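Section 4: Table Task -- Utensils and Holder

This section applies to all members of the Clallureck Student Robotics Club who record demonstrations with the hand-held gripper. Complete Section 3 (finger alignment) before you begin.

4.1 Preparing the table

1. Spread the cloth flat and stand the perforated holder within easy reach.
2. Place spoons and chopsticks upright in the holder.
3. Open the fingers fully and approach with both blue pads facing inward.

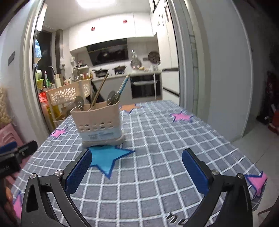
Text: Yae Sasaki and Otakar Mikuš
Revised 28 June 2019

Note: Patterned cloths are permitted. Members should record on more than one cloth during the term -- plain surfaces alone are not sufficient for the Sturov exercise.

4.2 Gripping a chopstick

4. Bring the pads to either side of the chopstick and close the fingers slowly.
5. Hold the chopstick upright between the ridged pads. Chopsticks lying in a loose pile may cross one another; take the uppermost first.
6. Keep the free hand and sleeve clear of the fingers.

Caution: Do not force the fingers shut on glass. Bottles and other glass objects may remain on the table but are not to be gripped in this task.
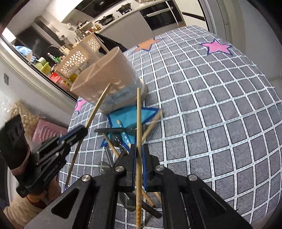

4.3 Ending the session

7. Release the utensil before switching off.
8. Check the screws at the finger hinges. Loose screws are to be reported to Ferdinand Eder.
9. Enter the session in the club log. Each member is to submit 33 recordings by the end of February.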